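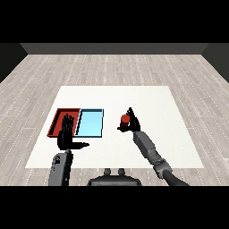 Doucet's winger problem

May 2023

The league season is over and Odard finished two points short of the last promotion place. Most of the local commentary has blamed the goalkeeper. I think the trouble was on the left wing, and I think it started in March.

Up to then Doucet had set the team up in a 4-3-3, with Clyde Pruitt wide on the left and Cletus Mercado behind him at full back. It was not pretty but the jobs were clear. Pruitt held the touchline, the opposing full back had to stay with him, and Mercado had a lane inside to carry the ball into midfield. When possession was lost, Mercado was already central and could slow the counter.

Then Pruitt hurt his hamstring at Tanditholm and Ignacio Lindgren came in. Lindgren is the better footballer. His first touch is cleaner and he can shoot with either foot. He is also right-footed and wants the ball to feet, between the lines, in the exact space Mercado had been running into all year. Doucet's answer was to tell Mercado to overlap. This kept the shape in attack, on paper, and removed the cover behind it.

The Otevis game is the one to watch again if you have the stomach. Both goals came from the same pattern. Lindgren receives inside, is closed down by two, and tries to turn. Mercado is already past him on the outside. The ball goes loose, one pass is played down the channel, and the left center back has to choose between the runner and the man in the box. He chose differently each time and Odard conceded each time. I don't see what the keeper was supposed to do about either one.

There were fixes available. The left-sided midfielder could have dropped in whenever Mercado went, as plenty of sides do. Or Mercado could have stayed home and let Lindgren play without an overlap, which costs some width but keeps four at the back. The third option was to move Lindgren into the middle, where he played as a junior, and use a plainer player on the wing. Doucet tried the first of these for half an hour in the final match and it looked fine. Then he took the midfielder off to chase a goal.

The crowd that afternoon was 1489, the best of the season, and it was a flat walk back to the parking lot.

On recruitment, I would leave the attack alone. Pruitt should be fit for preseason and Lindgren has a year left on his contract. The squad needs a holding midfielder who is comfortable covering wide, and a second left back. Mercado started every league match and by the end he was getting back late even when he had read the danger early. Buying another striker — the rumor going around on the message board — would do nothing for either problem.

Next post will be on set pieces, if I can get through the corner footage. I have the home games logged and am still missing the trip to Tanditholm, so if anyone recorded the second half, please get in touch.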